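手持夹爪试用进展(报给项目资助方)

各位好,我是负责Stirkard夹爪套件试用的那个人,又到交作业的时候了,咱们还是随便聊着写。

先说进度。五月定下来的试用计划,软包装这一块已经跑完大半,到现在一共录了923次抓取。硬盒和瓶子上次报过,数据没什么变化,就不重复贴了。

套件本身用着挺顺手!开箱到能录数据,我一个人弄了一个下午(其中一大半时间在找合适的六角扳手……)。Trerna那边的配套软件更新过一版,导出快了不少,但文件命名还是乱,每次都得自己再改一遍,已经给他们提了意见,还没回。

手指垫是我最想说的。换下来3副,都是边角先起毛,中间倒还好。如果后面要批量采购,建议把备用垫一起写进订单,单独补货要等14天,中间只能干瞪眼。

零食包装比我想的难伺候。袋子软,一夹就变形,角度稍微偏一点就往旁边滑。细长条的能量棒类包装我试了4种摆法,竖着放最考验人,夹爪得先张开,从两侧慢慢靠过去,急了就碰倒。包装反光也挺烦,标签识别时灵时不灵,我打算下一轮把灯挪一挪再看。
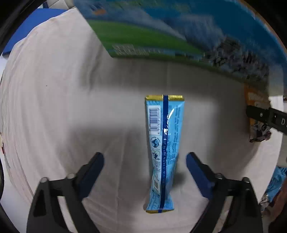

图1 浅蓝色条形包装竖放,夹爪张开,尚未夹取

钱的方面没有超,耗材比预想的多花了一点,从运费里省回来了,明细另附。Leiva的同类套件报价也拿到了,便宜一些,可是不带软件,我倾向于先不换,想听听你们的意见。

接下来要做的:把软包装剩下的录完,整理一份手指垫的磨损记录,再把数据导进Poketach试跑一遍。导入格式我还没完全搞明白,可能要多花几天,先打个招呼哈。

另外想问一句,下一笔款能不能提前一点批?备用垫我想早点下单。

2025-08-30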